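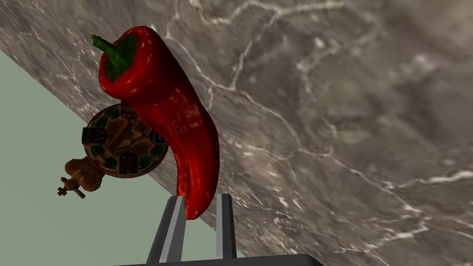

Figure 4. Wrist view from one simulated trial: a red chili pepper with its tip between the gripper fingers, and a brown ornament partly hidden behind it.

4.2 Does clutter behind the target matter?

I went into this part of the work fairly sure I knew the answer. Our grasp scorer, Plumisance, had been trained on single objects sitting on plain surfaces, and I expected it to fall over as soon as we put a second thing close behind the first (with a busy marble texture thrown in for good measure). So I built a set of 2156 simulated trials in Atska, our renderer, each with a target and one distractor, and let the scorer pick where to close the fingers.

Figure 4 is a good one to think about. The pepper is the nearest and largest object, and it covers part of the ornament, so from the wrist the two outlines run into each other. The colours are easy enough to tell apart, red against brown, but the disc has green patches, dark markings and a raised rim, and all of those make edges. The veins in the marble make plenty more! An edge-based scorer has a lot to chew on before it gets anywhere near the fruit.

What surprised me is how little the texture mattered. I swapped the marble for a flat colour in a matched set of trials, keeping every pose the same, and the chosen grasps hardly moved. Overlap was another story. Once the distractor touched the target's outline in the wrist view, the scorer began to drift towards the narrow end of long, tapering objects, presumably as that was the bit with clear background on both sides. I'm still not sure whether to call this a fault. A narrow end fits nicely between two fingers, but it leaves most of the weight hanging well away from the contact, and I'd have liked to see more grasps near the middle.

To test the idea I added a small penalty on the distance between the grasp and the target's centre, which we call the Cheung term in the code. I tried 14 values for its weight and ran 30 random seeds for each. Small weights did nothing I could spot. Large ones dragged the fingers straight into the distractor, a lovely mess to watch and no use to anyone. The value we kept sits in between, and it's the one used for all the Hindumberg object set results in the next section.

One warning if you want to repeat this: fix the wrist camera pose before you sample the distractor. I did it the other way round in May and had to throw the whole batch out.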